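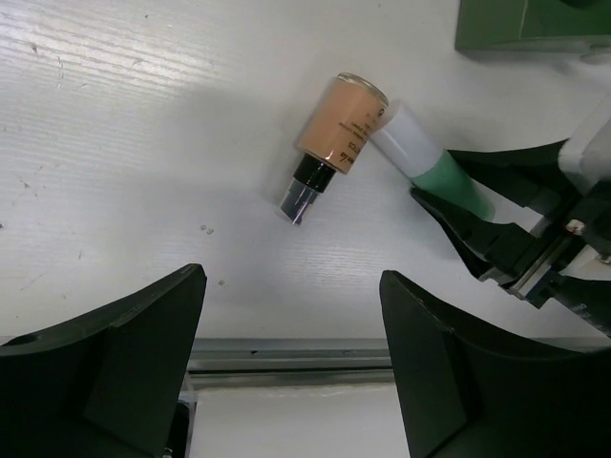

According to a reader in the comments on my last post, anyone who owns more than one foundation has either a public-facing job or a problem. I work from a back bedroom. I'll let you do the math.

Anyway, January. The month when I take all my makeup out of wherever it has drifted to and pretend I'm going to be a different person about it. The white table gets cleared, the makeup goes on it, and I stand there with a cup of coffee feeling like a detective at a very low-stakes crime.

Foundation is the hard one. I bought a glass bottle of it before my cousin's wedding in Nakcombe, where the bathroom lighting told me I was a perfect match and the photographs told everyone else I was wearing somebody else's face. It has sat in the drawer ever since, being expensive. I can't throw out glass. Plastic I can part with in a second, but glass feels like it came from an estate.

So it gets one more year, on the condition that I mix it with moisturizer, which I have promised before.

Tubes are easier, in theory. You squeeze, and if nothing happens for a while you squeeze harder, and then you cut the end off with the kitchen scissors and find another two weeks in there. My grandmother did this with toothpaste and we all laughed at her. Now I do it with hand cream and call it being sensible. The trick is to put the cut tube in a sandwich bag, otherwise it dries out and also gets on the cat.

My rules this time, such as they are:

- If it smells like crayons, it goes.
- If I have to tilt my head to remember buying it, it goes.
- Lipstick gets tried on before sentencing.
- Free samples do not count as belongings. I carried a sachet of Vītola eye balm through 2 apartments and I have never once balmed an eye.

The lipstick rule cost me most of an afternoon. I answered the door to a delivery in a shade I can only describe as ham.

Then there's the question of where the survivors live. For years it was a zip bag, then a bigger zip bag, then a basket that let every eyeliner fall through the weave and onto the floor. What I've settled on is a drawer. A plain green one with a small pale knob, no dividers, no little acrylic staircase for the lip glosses. I looked at the acrylic staircases. Starholm makes one that costs more than everything I'd put on it.

The drawer has one great quality, and it's that it has sides. When it's full, it's full, and I have to take something out before anything new goes in. I've also discovered that it's a lot easier to wipe out one flat green floor than to chase face powder around the seams of a zip bag with a Q-tip. 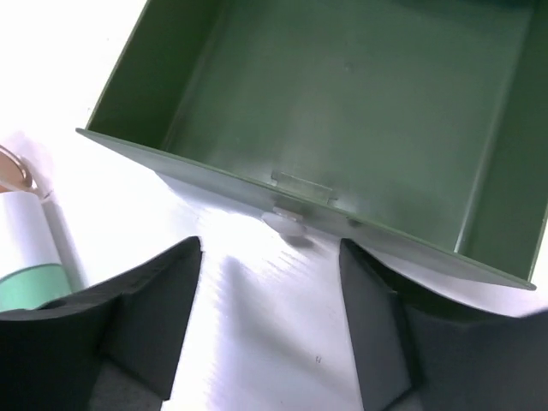

## What goes back in

Bottles go at the back, lying down, caps tight. I know they should stand up. They fall over the first time I open the drawer in a hurry, so I've decided to skip that stage.

Tubes down the left. Anything with a brush in it down the right. The middle is for what I use on a normal morning, and it's a little embarrassing how small that pile is: concealer, mascara, a brow pencil worn down to a stub that I sharpen with real fear.

The maybes went into a shoebox under the bed with a note on the lid saying to check again next January. There's already a shoebox under there. I haven't looked at what the note on that one says.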